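Blumen verpacken und bereitstellen – Galerie

Stand: 17. Oktober 2021

Die Galerie gehört zur Materialübersicht für den Packplatz im Blumenlager Veltus. Behandelt werden Tüten, Manschetten und Ablagen für gebundene Ware, jeweils mit kurzen Angaben zur Verwendung. Maße und Bestellwege beziehen sich auf den Bestand seit April. Topfpflanzen und Trockenware sind nicht enthalten, für sie gilt weiterhin das Blatt Holtari 2.

Grundsätzliches zur Tüte

Verwendet werden konische Klarsichttüten, unten schmal, oben weit geöffnet. Die Länge richtet sich nach dem Stiel, die obere Weite nach dem Kopf des Straußes. Für die Standardware liegt die Ausführung mit 48 cm Länge am Platz. Längere Ware wird in Bogenfolie eingeschlagen.

Der Strauß wird mit den Stielenden voran von oben eingeführt. Blätter im unteren Drittel vorher entfernen, sonst staucht sich das Laub an der Engstelle. Blüten nicht unter den oberen Tütenrand drücken.

Strauß in Klarsichttüte

Transparente Tüte mit türkisblauer Einlage, die sich zur Öffnung hin weitet. Das Grün ist lang und schmal, dazwischen Blüten in Rosa und Rot. Dahinter eine runde weiße Scheibe.

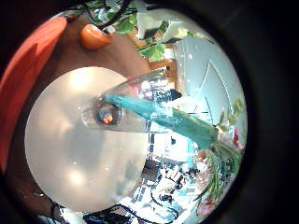

Farbige Einlagen

Die Einlage gibt der Klarsichttüte Farbe und verdeckt die Bindestelle. Sie wird vor dem Strauß eingesetzt und glattgestrichen. Bei kräftigen Blütenfarben haben sich kühle Töne bewährt, Türkis und Petrol werden am häufigsten nachbestellt. Bezug über Rissanen, Gebinde zu 900 Stück. Angebrochene Gebinde liegend lagern – stehend wellt sich das Material an der Kante.

Ablage

Fertige Sträuße werden liegend abgelegt, eine Lage, Spitzen in eine Richtung. Die Unterlage muss glatt und trocken sein. Bei Klarsichtfolie zeichnen sich Krümel und Wassertropfen sofort ab, deshalb nach jedem Auftrag abwischen. Nicht länger als zwei Stunden ohne Wasser liegen lassen.

Transport

Im Karton Skurkach finden neun Sträuße Platz, wechselweise gelegt. Bei mehr als neun wird ein zweiter Karton begonnen, auch wenn nur ein Strauß übrig bleibt. Deckel erst schließen, wenn die Tüten außen trocken sind. Die Öffnungen der Tüten bleiben frei und werden nicht geklammert.

Etiketten gehören auf das untere Drittel der Tüte, quer zur Naht. Bei Tüten mit Einlage wird das Etikett außen auf die Folie geklebt.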